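Workshop Tips: Keeping Fuzz, Dust and Hair Off Your Miniatures

I've been painting little soldiers and monsters for more years than I'd like to add up, and if you asked me what has ruined more of my finished models than anything else, I'd say lint. Plain old lint! You spend an evening getting a cloak just right, you leave it overnight, and in the morning there's a hair sealed into the varnish right across the face. So I've gathered up the things that work in my house, in no particular order, and I hope a few of them help in yours.

Dress for the bench. I know it sounds fussy, but fleece is the worst thing you can wear while priming or varnishing. It sheds, it holds a static charge, and your sleeves are always hovering right over the model. I keep an old cotton button-down on a hook by the door and I change into it before I open a single pot. Fleece and sweatshirts stay in the bedroom, well away from the paint.
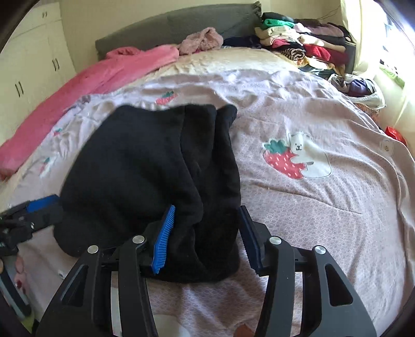 Black fleece, bundled up.

Wash new brushes before you use them. A little hand soap, lukewarm water, and then pull the bristles gently through a folded paper towel. You'll be surprised how many loose hairs come away from even a nice brush, and it's so much better to lose them in the sink than in your gold trim.

Wipe the model down before primer. After filing mold lines I rinse everything in a bowl of soapy water, scrub with a soft toothbrush, and let the parts sit under an upturned plastic tub until they're dry. Resin gets a second rinse. If I've been using 80 grit on a scenic base (too coarse for the figure itself, please don't), I do that in the garage and never at the painting table. For smoothing between coats I like a 2,000 grit pad, used wet, with hardly any pressure at all.

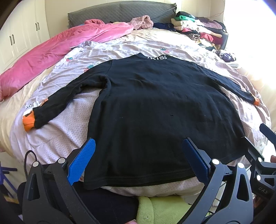 Cover things while they dry. My friend Darlene Cloutier swears by a glass cake dome, and I've come around to it, though I still use takeout containers for anything with a banner or a tall staff. Leave a small gap at the bottom so the air can move. Varnish especially wants that gap, or it can stay tacky for ages.

If a hair does get in, stop and let the paint dry completely. I know, I know, the temptation is to go after it with your fingernail. Wait until the next day, lift one end with a needle, and draw it out along its length with fine tweezers. Then thin your paint a bit more than usual and glaze over the line it leaves. Two passes generally hide it on cloth or leather. Faces are harder, and I've repainted a few from scratch.

Damp the floor, or at least the table. In November, when the heat comes on and the air gets dry, I go over the desk with a barely damp microfiber cloth before I sit down, and I do the lamp too, including the top of the shade where the dust likes to gather. Dry dusters only push it around. Give the room ten minutes to settle before you start.

Last one for now: keep your tissue box off the desk. Tissues throw off a little cloud every time you pull one, and I had mine right beside the wet palette for years. I use a square of old bedsheet for wiping brushes these days, and I cut a fresh stack whenever a sheet wears through.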